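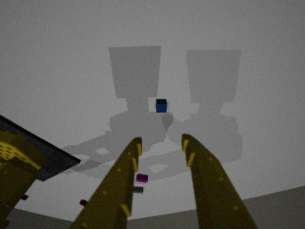

*Figure 6.1. A simulated two-finger gripper and a small blue cube.*

# Chapter 6: Rules for Testing in Simulation

A gripping task is commonly tried in simulation before it is tried on a machine. The practice is cheap and safe, and it allows a task to be repeated far more often than a workshop timetable would permit. It also produces figures that are easily misread. A success rate obtained in simulation describes the model, the settings and the objects chosen for the test. It should not be quoted as the success rate of a working cell.

This chapter sets out the rules that a laboratory should follow when it plans, runs and reports simulated trials. The order is that of the Narnberg code of practice, drafted by Lucyna Czarnecka and Miklós Lengyel and now used for teaching at Grodton. Section 6.2 deals with the written task statement, which must name the target object and say what counts as a completed grasp. Section 6.3 covers starting positions. Small blocks of different colours are often placed near one another, and the statement must say whether contact with a block other than the target is a fault.

Section 6.4 is concerned with lighting and shadow. Where a camera guides the gripper, shadows cast by the hardware may fall across the work surface, and the light settings must therefore be recorded with the results. Section 6.5 fixes the number of trials: 10 for a first check and 1,000 for any figure that is to be published. Failed trials are kept and reported.

Readers should have completed the exercises on joint limits in Chapter 5. The Halász case, in which 200 trials were withdrawn after review, is treated at length in Section 6.7.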